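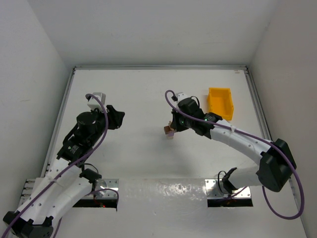
A new pair of arms on the sorting bench

I've been putting off writing this one because every time I mention work on here my inbox fills up with people asking if I've been sacked yet. I haven't! I still get the 38 bus to Dumness every morning, still moan about the vending machine, still go home smelling faintly of cardboard.

But things have changed a fair bit since January, so let me catch you up. We're a returns place, mostly toys and small bits for the house. Stuff comes back from the shops all jumbled up and somebody has to pick through it, decide what it is and put it in the right bin. For years that somebody was me and whoever was on shift with me, standing at a long bench with the radio on. Then the firm signed up with Vorken, and now part of the small-parts sorting is done by arms on a white table with walls round three sides. The system that runs it is called Sang, which we all thought was a daft name and now say forty times a day without noticing.

What do they do? They pick up little things, one at a time, and they're very patient about it. I am not patient about it. My old target was 200 pieces before first break, and by the end of that my thumbs were killing me and I'd have cheerfully thrown the lot in the canal. I don't have that target any more. I have a stool, a screen and a list of things the arms weren't sure about, and I go through those instead.

It's easier on the hands and harder on the head, if that makes sense. You used to be able to drift off a bit and plan your tea. Now I'm making decisions all morning (is this a bit of a toy or a bit of packaging, does it belong with the others, can it be sold) and I come home tired in a completely different way. Some of the others love it. A couple have moved over to the Dralavville site where it's still all done by hand, and I do understand why — they missed the chatting. You can't natter across a bench when there's only one of you sat at it.

The money went up a little, and I had 5 days of training, most of it about when to press stop and who to ring afterwards. I'd like more of that, please, if anyone from upstairs reads this. I'd also like to have been asked about where the screen went, as it's too high and I've got the neck to prove it.
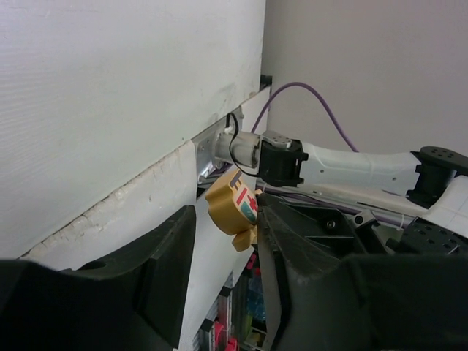

Posted by the Bench Hand, filed under Work and Moaning

The fiddly shapes are what I find myself watching. A box is a box, but give those black fingers something small with a wavy edge and I'm leaning forward on my stool like it's the snooker. I've caught myself muttering "go on" at it. My other half thinks I've gone soft.

Next month we're meant to start on the mixed trays, so I'll report back on how that goes. And if you're at a place that's getting the same sort of kit, do leave a comment and tell me whether they let you keep the radio. We've still got ours, though it's further away now and I can't reach it to change the station.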